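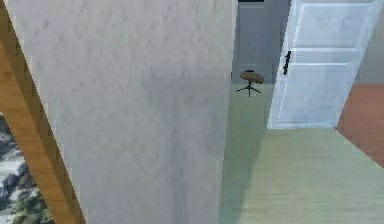 White wall, wood trim, a wedge of rocky view.

Thread, because I've been asked four times this week what I think of the Furnstead "tarnish-proof" wire and my answer doesn't fit in one post.

Short version: I don't believe the label. Long version follows. Go put the kettle on.

1/ For anyone new, I make wire-wrapped pendants and ear wires, mostly 20 and 22 gauge. I sell a few, give away more, and keep the ugly ones in a jar. I pay for my own supplies. No one sent me this spool and after this thread I doubt anyone will.

2/ The claim on the card is "will not tarnish." Not "resists." Not "slow to." Will not. It's coated copper. Every coated copper I've ever bought is fine until you put a tool on it, and the whole point of wire is that you put tools on it.

3/ So in October I made 2 pendants, same pattern, same stone size. One in the Furnstead, one in the plain Terkel copper that makes no promises at all. Hung them both on the pegboard by the sink where the air is damp and people cook onions.

4/ The Terkel went brown. Of course it did. It's bare copper, I'd be worried if it hadn't. Rubbed it with a polishing cloth and it came right back.

5/ The Furnstead stayed bright on the long smooth runs. I'll give them that. Then look at the coils, the bail, and everywhere my pliers touched. Dark specks at every one. And you can't polish it, since the cloth takes off more coating and makes the speck bigger.

6/ Someone will say I should be using nylon-jaw pliers. I do use nylon-jaw pliers! For straightening. Try making a tight loop for an ear wire with them and send me a picture.

7/ Before the replies fill up: yes, it's one spool and one pendant. That isn't a lab test. But it's one more pendant than the card tells you they tested.

8/ The thing that bugs me more is the price. You're paying for the word. 200 feet of the Terkel costs less than the little spool of the other, and if I want it to stay shiny I can wax it and redo the wax when it wears off.
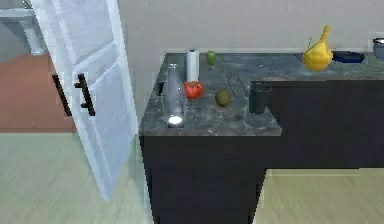

White door with the black bar handles, standing open.

9/ While I'm being difficult, let's talk about the Bognár bead spinner, which everyone in my feed seems to have bought in the same weekend.

10/ "Strings 600 seed beads in 2 minutes." OK. Which beads? I borrowed one and tried size 11s, and the curved needle picked them up nicely as long as the bowl was nearly full. Once the level dropped it mostly pushed them around.

11/ And a nearly full bowl is a lot of beads. If you make one bracelet at a time out of one little tube, like most people I know, you don't own enough of a single color for this thing to work well. The video never shows the bottom of the bowl. Go back and watch it.

12/ It also strings whatever's in there. Chips, skinny ones, the two stuck together with dye. When I string by hand I toss those without thinking. With the spinner I had to go back over the whole strand and crack out the bad ones with pliers, so there went the time I saved.

13/ Who should get one: people doing bead crochet ropes in one color or a mixed soup. For that I think it's a decent tool. Everyone else, a scrap of velvet in a jar lid. I've used the same scrap for years.

14/ A few people sent me the Fostatden pattern pack too. I read it. The "original stitch" on page one is right-angle weave with a drop bead where the fourth bead would go. It's pretty. It's also been in every library book on the subject since I was in school. Charge for your nice charts, fine, charts are work, but don't tell beginners you invented the stitch.

15/ Also no thread length given anywhere in it. How is a beginner supposed to cut thread? I ran out one row from the clasp and I've been doing this a long time.

16/ Things I bought lately and have no complaint about, so you don't think I hate everything: plain beeswax, a bench block with a rubber foot, flush cutters that were on sale. None of them had a slogan.

17/ If your Furnstead pieces have stayed clean at the loops, I'd like to see them. Close up please, in daylight, and tell me how long you've been wearing it. "I love mine" doesn't help me, and neither does a photo of the spool.

18/ Several of you asked if I'd try the silver-color version. I will if I find it marked down. I'm not paying full price to be annoyed twice.

19/ Adding this at the end because it came up in messages: no, I don't think clear nail polish is the answer either. It yellows, it peels at the bends, and it gets under the edge of the stone. Wax or leave it alone.

posted 23/03/2020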